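Tirnitis Teach Kit – hand guiding and remote control for two-arm robots
by Piltemach

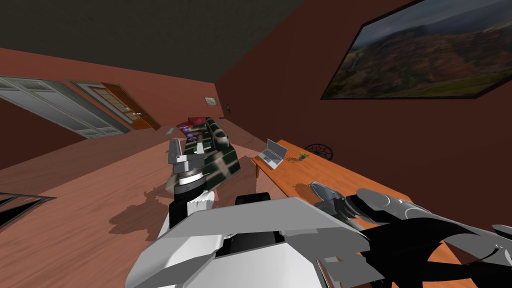 Living room scene in the simulator. Two-finger gripper on the left arm, multi-fingered hand on the right.

Show the robot the job, save it, run it again. Works two ways:

Hand guiding – grab the arm by the wrist, move it through the task, press the pedal to mark a point. Arm goes light while the pedal is down.

Remote control – wear the glove, sit at the desk, drive both arms live. Left and right can carry different tools, no need to match. Same setup drives the simulated robot so you can practice before you touch the real one.

In the box
Glove, right hand (left sold seperately)
Grip handle with trigger, for two-finger grippers
Foot pedal
2 wrist cuffs
USB cable, 10 ft
License for the simulator, 6 room scenes

Specs
Recording rate: 100 per second
Power: over USB, no brick
Glove sizes: S, M, L – pick at checkout

Good to know
Glove needs a fresh calibration for each new user. Takes a minute, do it with the fingers flat. Slow moves record better then fast ones. Bad take? Hold the pedal, say "drop" and start over, the rest of the session stays.

Size L back in stock in August. Orders in by noon Wednesday go out same day.

Setup questions: ask for Valentyna Pylypenko at the support desk. Bulk and school orders: Mawuli Ankrah.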